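Woltham Textile Reuse Room -- progress report, spring to July
To: Athina Giannakopoulos, grants
From: Tahmineh Azimi

Sorry this is a bit rough, typed up between sessions. Figures first, then the rest.

Money
Grant received 3735. Spent so far 2150, most of it on shelving, the two sorting tables and the second-hand steamer. Receipts are in the blue folder, Abbas has scanned all but the last few. Nothing gone over its heading except transport, where the van hire from Narham went up in May. Covered that from the jumble sale takings, so no change asked for.

What is left is set aside for the winter heating and a replacement iron. Would like to move 320 of it to labels and bags if you are happy with that -- please say yes or no by email, I can't order until I hear.

Room
Shelves up along the long wall. Door still sticks. Landlord has been twice and shaved the bottom edge, better but not right. Lighting over the folding end is fine now, was poor in March. Damp patch by the sink has not come back after the gutter was cleared, am keeping stock off that side anyway till we have had a proper wet month.

Intake
Bags coming in faster than planned, mainly bed linen, scarves and light tops. Fewer coats. Bahrami school did a collection for us in June and that cleared out our target for the quarter in one go, 55 bags, which took us well into the next month to work through. Have asked them to split it over two terms next time.

Quality mixed. A lot of single pillowcases. Anything stained goes to rags, Kamran takes the rags to the garage on the estate. Wool kept separate and bagged straight away (moths last year, not again).

Sorting and folding
We changed how we do this in May. Before, everyone sorted and folded at the same time and the piles got mixed. Now sort first by weight of cloth, then colour, then fold. Crinkled fabrics were the main headache -- they don't hold a crease and slide off the stack. Yaqin Wei worked out a way that does hold:
- shake out once, lay flat on the white table
- long edges in to the middle
- roll from the short end, not too tight
- stand the rolls upright in the crate, colours together

Flat cottons and anything printed still get folded square. Thin pieces are being lifted off the pile one at a time now, where people used to grab a handfull and sort it out in the air. Slower at the start of the afternoon, quicker by four o'clock. A dark purple crinkled length being picked up with the paler blues still spread out under it:

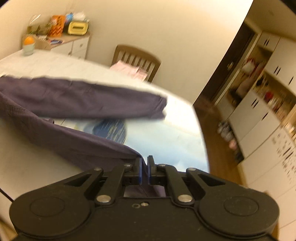
Stock out
Family centre took the first lot of bedding in April and a second in June. Piveo, the sewing group upstairs, have first pick of the larger lengths and made drawstring bags out of the offcuts, which we now use for the baby clothes. Good arrangement, want to keep it going.

Not done yet
Price list for the open day. Written guide for new starters, half drafted, Yaqin has the notes. Rota for August is thin, three afternoons with only one person down for them.

Next report
End of the autumn term unless you need it sooner. Abbas Parsa will send the scanned reciepts separately, probably this week. Ring me after two if anything in the money section doesn't add up.

Tahmineh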